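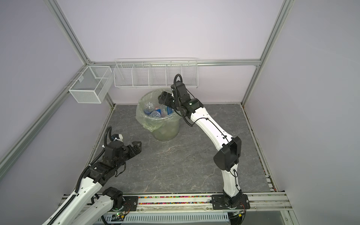 Gustach wrote at 8:40: the bottle bin in bay 3 is full again and the liner keeps slipping down on one side. Can we get a bigger bin, or is something wrong with the bags?

Ticket 603
Opened: February
Subject: Bottle bin, liner slipping, bottles on the floor
Status: Open, waiting on bags

Reply from site services

Checked the bin this morning. The bin is fine. The bags are the short ones from Dostik, and they don't leave enough to fold over the rim. Once a few bottles go in, the weight pulls the edge down. We ordered the longer size from Ciseo, order 229.
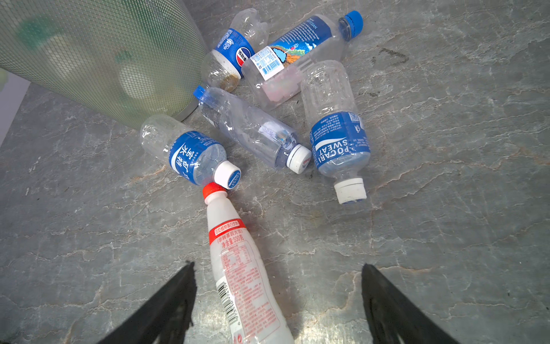
Some bottles are also going in with drink left in them. That makes the bag heavier and it leaks when we lift it out. Please empty them in the sink first. Labels can stay on. Caps can stay on too — the recycler takes both.

Until the new bags come:

Fold the edge over the rim all the way around and pull it snug.
Crush the bottles before they go in.
If one lands on the floor, pick it up then. Don't leave it for the evening round.
Tie off the bag when it is 2/3 full.

Update, 3:15 p.m.

Wang asked if glass can go in the same bin. No, plastic bottles only. Glass goes to the crate by the loading door.

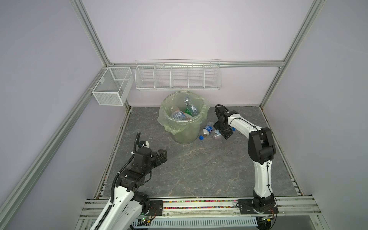 Bottle bin with liner folded over the rim, two bottles on the floor to the right.

A bigger bin is not approved for now. We will look at it again after the longer bags have been in use for two weeks. Leaving this ticket open — add a note if the liner slips again before then.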